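Progress report to Rosen, second period
Prepared by Pieter Groen, October 23, 2022

Work on the bagged goods task continued through this period, with one stoppage. We had planned 400 pick attempts on the Tornitz cell and finished 155 before the arm was taken out of service.

The fault was in the gripper. On attempt 155 the fingers closed on the plastic and then failed to open on command. The arm went on to its next move with the bag still held and pulled against its own force limit. Dean Wainwright pressed the emergency stop. There were no injuries, and the only damage was a bent finger mount, which has been replaced. The controller logged the open command as completed – it checks that the command was sent, but it does not check the finger position.

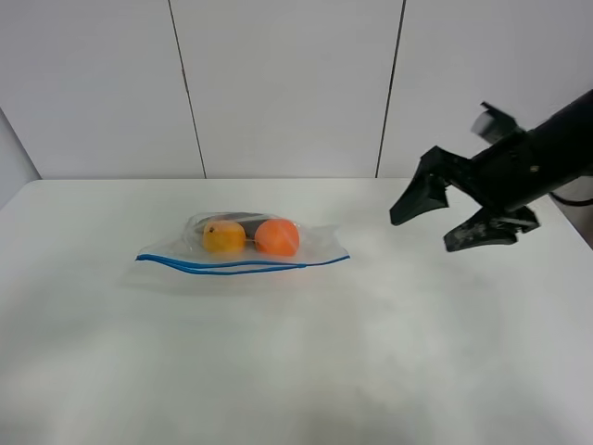 Could the same fault have hurt someone?

At the speed we run, a serious injury is unlikely, but a pinched hand was possible. Lyle Blackwood had reached toward the table between attempts earlier that day, which our rules allowed at the time. They no longer do.

Aurelio Cortés has added a position check after every open command. If the fingers have not moved within the time limit, the arm halts and stays halted until an operator clears it. He ran 200 open and close cycles with the new check and saw no missed openings. We have not yet repeated the original fault on purpose, so the cause inside the gripper is still open. The old unit is with Nerner for inspection.

The remaining attempts will move into the next period. We are not asking for more money, but the final data set will be late.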